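Landlord's "decorate as you like" offer comes with a long list of things tenants may not like

29/11/2023

Tenants in Arside are to be given the freedom to put up their own wallpaper and floor coverings under a scheme announced this week by Wuvex, the largest private landlord in the town. The freedom runs to 11 pages of conditions.

The Home Your Way scheme will open in the new year to anyone renting one of the company's flats on the harbour side, and to most of those in the older blocks behind the station. Tenants who sign up can cover walls with stick-on or paste-the-wall paper, lay mats and printed flooring over what is already down, and change cupboard handles. They must put everything back when they leave, unless Wuvex decides it would like to keep it.

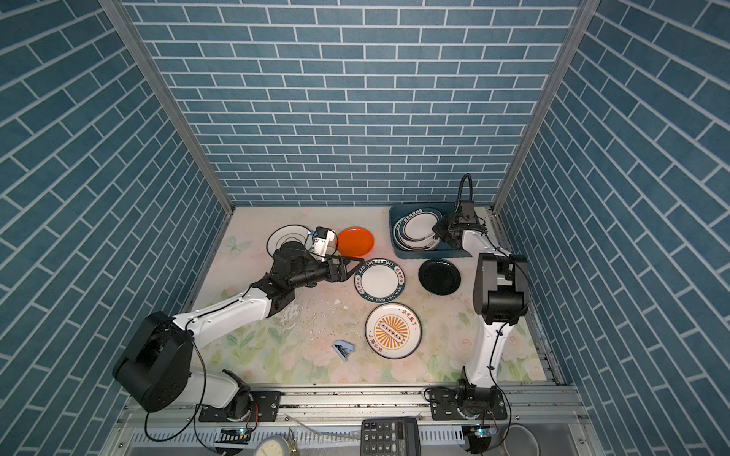 5 min read

Wuvex says it is answering a demand that has been growing for years. Printed brick, floral mats, tile stickers and the rest have become a familiar way of cheering up a rented room, and a good many tenants have been using them without asking. The company's own announcement concedes as much, in a sentence about "bringing existing practice into a supportive framework". Put in plain words, people were already doing it and will now need a form.

The form is the first thing to look at. It asks for the name of the product, the room, the wall, a photograph of the wall as it stands and a second photograph once the work is done. Applications will be answered within 48 hours, says the announcement on its front page. On the ninth page the promise becomes an aim, and covers only those applications that Wuvex judges to be complete. What makes an application complete is left to the person reading it.

Then there is the matter of what can be used. Tenants may choose any product "from the approved range", and the approved range at present is made by one firm, Evano, which sells a removable wall covering under the name Moya. Wuvex says others will be added. It was asked when, and replied that the list was under review. It was asked whether it receives anything from Evano for each roll sold to a tenant, and replied that its arrangements with suppliers were commercially sensitive. That may be a perfectly ordinary answer, but it is also a different answer from no.

Moya comes in brick, stone, wood and a set of plain colours, and costs more per roll than similar papers on sale at the two hardware shops in the town centre. Evano puts the difference down to the glue on the back, which it says peels away "cleanly from all sound surfaces". The word doing the work there is sound. Plenty of the walls in the station blocks have been painted over and over, sometimes on top of old paper, and a strip of anything sticky will tell you quickly how well the layers are holding on to one another. Under the scheme, damage left behind by an approved product is still the tenant's to pay for.

Maite Casado, who advises renters at a weekly drop-in at Arside library, has read all 11 pages and came away with a shorter summary. "You buy their paper, you put it up on their wall, and if their wall comes away with it you've bought that too," she said.

She does not think people should refuse to sign. Several of those who come to see her have lost part of a deposit over picture hooks, and a written yes from the landlord is worth having. Her worry is what happens to tenants who put something up years ago and kept quiet. The scheme offers them no amnesty. To register a wall they have to photograph it as it is, which means sending Wuvex a picture of the very thing they were not allowed to do.

Wuvex said it would take "a common-sense view" of work done before the scheme began. Asked if it would put that in the conditions, a spokesman said common sense did not lend itself to drafting.

Floors get less attention in the announcement than walls, and they are where most arguments start. A wall covering, once it is up, mostly gets left alone. A floor covering is walked on, has chairs dragged over it and catches whatever is dropped. The conditions say that mats and sheets must be "maintained in good decorative order", a phrase that also turned up in the company's 2008 tenancy agreement and was the cause of a long quarrel over hallway carpets. On that occasion the company dropped its claims against most of the tenants without ever saying what good decorative order was. It does not say now, either.

One former tenant, who asked not to be named as she still hopes to get her deposit back, said she had been charged for marks on a mat that belonged to her. "They said it brought the room down," she said. Wuvex said it could not discuss individual cases.

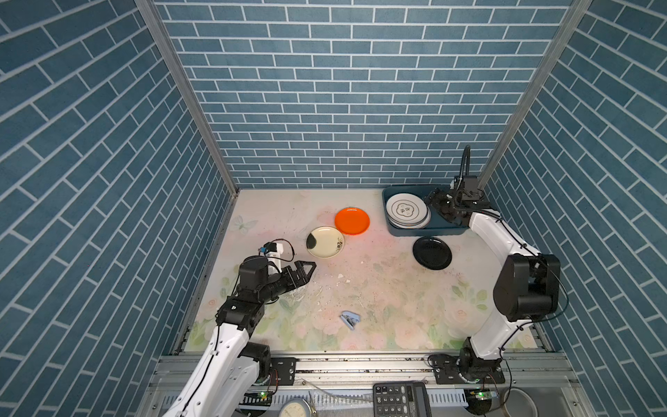

Brick-print wallpaper with a floral mat. Pale prints show up scuffs and specks.

There is a case for the scheme and it ought to be set out fairly. Tenancies in the town are getting longer, few renters expect to buy soon, and living for years between magnolia walls is nobody's idea of a treat. A landlord that says yes to anything is doing better than one that says no to everything. Two smaller landlords in Arside were asked if they would follow. One said it had never stopped tenants decorating and did not see what the fuss was about. The other did not reply.

There is also the trial. Wuvex says that the scheme was tried out in September in a block on the harbour side and was "overwhelmingly popular with residents". The company agreed to share the results, and sent a single sheet. It shows that 5 households took part. It gives no figure for how many were invited, how many were pleased or what any of them paid, and since the trial lasted less than a month and all the households are still living there, not one of them has yet had to take anything down. The part of the scheme that is most likely to cost people money has not been tested at all.

Evano says its own testing fills that gap. A leaflet sent out with the announcement says Moya has been removed without trace from painted plaster after 3 years. It does not say how many walls were tested, what paint was on them or who did the peeling. The firm was asked for the report behind the leaflet. It said that a summary was being prepared for customers, and that the leaflet was a good place to start.

Some of the conditions are sensible enough. Nothing may be stuck over a vent, a socket or a smoke alarm. Nothing may go on the inside of the front door, where it might hide the notice about what to do in a fire. Bathrooms are left out altogether for now, on the grounds of damp, although tenants in the station blocks might fairly point out that damp has never felt itself bound to the bathroom. A number of them reported black mould in bedrooms last winter. Covering a mouldy wall is forbidden by the conditions, and so is covering any wall which has been reported for mould and is waiting to be looked at. A tenant with a slow repair therefore gets neither the repair nor the wallpaper.

Then comes the inspection. Every registered room will be visited once a year, with notice, to see that the covering is still in good order. Wuvex describes this as a courtesy visit. Its present agreement already lets it inspect once a year, and the new visit is on top of that one. Ms Casado said that this was the line she would ask people to think about longest. "Some people won't mind. Some people would sooner have the magnolia."

The council's housing office said it had not been consulted and had no view on wallpaper as such. It would expect any charges made at the end of a tenancy to be fair and backed up by evidence, and reminded renters that deposits held in a protected scheme can be argued over free of charge.

Wuvex would not be drawn on how many tenants it expects to apply. It did say that rents would not go up as a result of the scheme, though it added that the usual yearly review would go ahead in the spring as planned. Whether a flat with a newly papered wall might be valued differently at that review was, the spokesman said, an interesting question, and he would find out. He had not come back with an answer by the time of publication.

Application forms will be posted to tenants before the holidays and can also be picked up from the Wuvex office on the quay. The drop-in at Arside library will have copies of the full conditions, with Ms Casado's notes in the margin - she says there are quite a few - for anyone who would like to read them before signing.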